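Progress report: Farnlow Cake Decorating Classes, second period
Prepared by Akinyi Khaemba for the Ondieki Fund
Grant contact: Jiahui Ren

Summary

The classes are running and the second course finished in July. We are on budget for ingredients and over budget for small tools. The recipe booklet is behind schedule. The rest of this report follows the headings Jiahui sent us after the first period.

Classes held

Each course is made up of evening sessions starting at 6:30 p.m. in the Farnlow kitchen. The first course covered basic layer cakes, leveling, filling and a smooth buttercream coat. The second covered piping, simple fondant work and cake pops. We had planned to put cake pops in the first course, but the feedback forms from the trial evening showed that people wanted to learn to frost a full cake before anything else, so we switched them.

We have 24 places on each course and both courses filled. Two people dropped out of the second course early on and their places went to the next names on the waiting list. The late joiners missed the leveling session, so Rudavero Bakery let them come in one morning and practice on sheet cakes there.

Attendance was good for piping and weaker for fondant. Several people told us they don't like the taste of fondant and would sooner spend the time on buttercream flowers. I agree with them up to a point. Fondant will stay in the plan as a single session, with the second session given over to roses, leaves and borders.

What people made

By the end of the second course everyone had finished a two-layer six-inch cake with a piped border and a batch of dipped cake pops. The cake pops took longer than the plan allowed. The trouble was mostly the coating. Candy melts from the bulk bag were too thick to dip straight from the bowl, and the first batch pulled the cake balls off their sticks. We fixed this by thinning the coating with a little vegetable shortening, dipping the stick in coating before pushing it into the ball, and chilling the balls for fifteen minutes. Freezing them made the coating crack.

The cake-to-frosting ratio also needed work. The recipe we started with called for a full tub of frosting to one cake, which gave a greasy, heavy ball. We now use just enough for the crumbs to hold together when squeezed, and we add it by the spoonful. The new recipe has been tested with vanilla, chocolate and a carrot cake. Carrot needs the least frosting.

Recipe booklet

The booklet was due at the end of this period and is not done. The text for the cakes and buttercreams is finished and has been checked. The cake pop pages had to be rewritten after the changes above, and the fondant pages are still in draft. Flulolside Print has quoted for 1000 copies and will hold the price if we get the files to them before the next course opens. I think we can do that.

We also had a question about measurements. The draft gave cups only. A few people bake by weight at home, and the results in class were more even when we weighed the flour, so the booklet will give both.

Spending

Spending on ingredients and tools this period was $1659. Butter was the largest single item. We saved on powdered sugar by buying it in the large bags through Rudavero, and they did not charge for delivery.

The overspend on tools came from piping tips and turntables. The plastic turntables wobbled under anything taller than two layers, and we replaced them with heavier ones. We also bought extra star tips and couplers – small parts go missing in the wash, and having too few slowed the piping sessions down. I don't expect to buy either again during the grant. The overspend can be covered from the printing line if the Flulolside quote holds. I would like Jiahui's approval for that move before we place the print order.

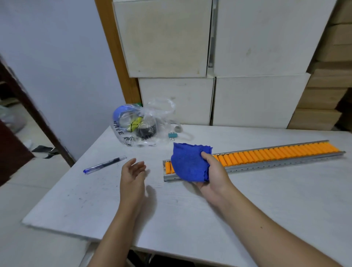
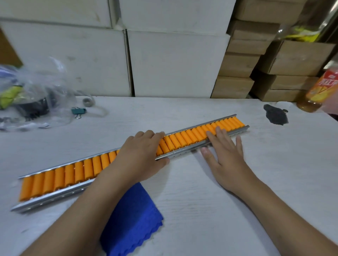
Changes we are asking for

First, we would like to move the end date for the booklet to the close of the third course. The course itself is not affected.

Second, we would like to add half an hour to the cake pop session. It means paying for the kitchen until 9:30 p.m. on that one evening, and the cost is small enough to come out of the existing hire budget.

Plans for the next period

The third course will open with leveling and crumb coats, the same as the first, with the updated handouts. We will try a ruffled buttercream finish using a petal tip, which a number of people asked for on their forms. Akinyi will test it on both a chilled and a room-temperature crumb coat and write up whichever holds its shape better.

We still need a second instructor for the piping evenings. One person from Rudavero has offered to help but can't commit until the bakery's fall schedule is out. If that falls through, we will split the group and run piping over two evenings.

The next report will include the final booklet costs and the feedback forms from all three courses.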